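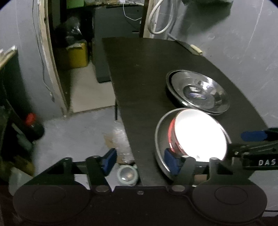
Diklow, December

Vocal day for the Husta EP. Booked from 8 in the evening, started closer to nine. Randa Bitar on vocals, Consuelo Huerta writing with her and running the talkback, me on the desk.

Track is "Flevitz Road," third one on the EP. Verse one was kept from the demo, so we only needed verse two, the hook doubles and the ad libs.

Mic: the large condenser, same one as on the first two songs. Pop filter a hand's width off the grille. Randa likes to step in on the quiet lines and the low end jumps when she does. Put tape on the floor for her feet and that helped for a while. High-pass at 100 on the way in, very light compression, the rest can wait for the mix.

Verse two took 17 takes. That sounds worse than it was. The first five were Randa changing words. She had a line about her uncle's shop with too many syllables before the snare, and she kept trying to fit it by going faster. Consuelo told her to drop the first two words and come in late, after the beat. It sits much better. From take six on we were recording the real thing.

Best takes by my notes:
Take 9 – first four bars, good energy, loud breath before bar three
Take 12 – bars five to eight, use all of it
Take 16 – last eight, including the laugh at the end, which she wants to keep
Take 17 – safety, nothing wrong with it, a bit tired

Rough comp is done and saved in the session as V2 comp A. I haven't cleaned the breaths. Please don't cut them all out, she phrases around them and on the last song it sounded like a machine when we did. Turn down the big one and leave the rest.

Hook doubles went fast. Two on each side and one whispered in the middle. The whisper track has a click near the start of the second hook. I think it's her necklace. There is a clean one in the first hook, so copy that over if the timing matches.

Headphone trouble again. The left side of the booth pair cuts in and out when the cable moves. We swapped to the spare and lost ten minutes. The bad pair is in the repair box with a tag on it.

Beat notes. The version from Jaramillo is still the two-track and we need the stems. The kick and the bass are fighting in the hook and I can't do much with a stereo file. I cut a little at 1000 to make room for her voice, only on the bus and only so she could hear herself. Take it off before mixing. Consuelo is going to ask him for the stems again, and for the tempo as well, because the session drifts against the grid after the bridge. By the last hook it is off by about a sixteenth. He may have played the sample in by hand. If so I would leave it and move the delays to match.

We talked about the bridge at the end. Right now it is eight bars with no vocal, and Consuelo wants something sung there, low, almost under the beat. Randa doesn't want to sing on this one. They tried humming it in the control room and I recorded that on the talkback mic just so it wouldn't get lost. It's noisy, but the tune is good. Labeled "bridge hum idea," muted, bottom of the session.

Still open:
Stems and tempo from Jaramillo
Clean up the comp, light hand
Decide on the bridge
Ad libs for verse one, we ran out of voice
Spelling of Flevitz on the track sheet, it's wrong in two places

Session backed up to both drives. Next booking is for the bridge and ad libs, same mic, same tape marks, so leave the tape on the floor.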